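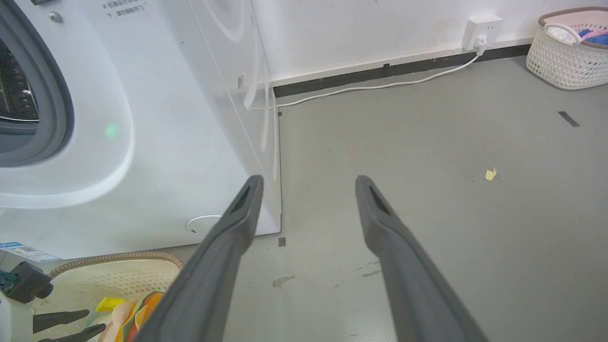

White front-loader with the gray rubber seal around the door glass.

Llewellyn Wool Wash, Unscented

Bottle, 30 loads
Refill pouch, 30 loads
Item no. 2459
In stock, ships from Grustcombe

I started making this for my own sweaters and it got out of hand! I knit a lot (too much, ask my closet), and I was tired of washing every single thing in the bathroom sink and then leaning over the tub for twenty minutes squeezing out water. I wanted a liquid soap that could go in a front-loader on the wool cycle, rinse out properly, and leave my sweaters smelling like sweaters.

So that's the Llewellyn. It's a thin, clear liquid, and it barely foams. People write to me about the foam more than anything else. If you're used to a soap that makes a big cushion of bubbles you'll think you forgot to put any in, and then you'll add more, and then you'll be running a second rinse. Please don't add more! One capful is plenty for a small load of wool.

What it's for

Hand-knit and store-bought wool, alpaca, cashmere, mohair, and silk that the label says can be washed. I also use it on my wool dryer balls, my hiking socks and one very old blanket. It has no enzymes, no bleach, no brighteners and no softener in it. Cotton and synthetics will come out fine too, but there are cheaper soaps for your towels and I'd use one of those.

It isn't a stain remover. For a coffee spill or a greasy cuff, dab a little on full strength, leave it for ten minutes, and then wash as usual. Old, set-in stains are another matter and I can't promise you anything there.

How I use it in the machine

First I turn everything inside out and button it up. Anything delicate goes in a mesh bag. I don't fill the drum more than a third of the way with wool, even when I'm in a hurry, since a packed drum means a lot of rubbing and rubbing is how you get felt.

Then one capful in the regular detergent drawer, wool or hand-wash cycle, cold water, lowest spin. If your machine lets you turn the spin off completely you can, but you'll have a heavy, dripping sweater to carry across the house, and hanging onto it by the shoulders will stretch it worse than a slow spin would. Scoop it up from underneath with both hands, roll it in a towel, press, and dry it flat.

If your care label says hand wash only and you love the thing, wash it by hand. Half a capful in a basin of cool water, fifteen minutes' soak, one rinse.

One thing about front-loaders: wipe the rubber door seal with a dry cloth after a wool load. Wool sheds, and the fluff likes to settle down in the fold at the bottom. I leave the door open a few inches afterward too.

Scented or unscented?

This page is for the unscented. There's a cedar version coming back in November, made in one batch a year, and it sells out quickly. Myfanwy Nicholas mixes the cedar oil for me and she's fussy about it (good!), so I won't be rushing her. If you want a note when it's ready, put your email in the box on the cedar page.

What's in it

Water, coconut-based soap, glycerin, citric acid, and a mild preservative. No lanolin. I tried a lanolin version for a while and liked it on socks, but it left a slightly waxy feel on fine silk, so I dropped it.

From customers

"Washed my late aunt's Fair Isle in the machine, which I never thought I'd do. Same size going in and coming out. I did hold my breath." Sawsan Awad

"Good soap. The cap drips a bit down the side of the bottle." Berwyn Gwynne

"I'd like a bigger size please, we have four people in merino all winter." Eluned Lougher

Berwyn, you're right about the cap. The newer bottles have a pour spout with a drip ring, and if you have one of the older ones, write to me and I'll mail you a spout for free. Eluned, a bigger jug is on my list, but I haven't found one with a handle I like yet.

Shipping and returns

Orders go out Mondays and Thursdays. Pouches travel better than bottles in freezing weather. If the soap does freeze, let it thaw at room temperature and give it a shake before you use it. Unopened bottles can come back within 30 days, and if one arrives leaking, send me a quick photo and I'll replace it.

Goes well with: mesh wash bag (large), cedar blocks, flat drying rack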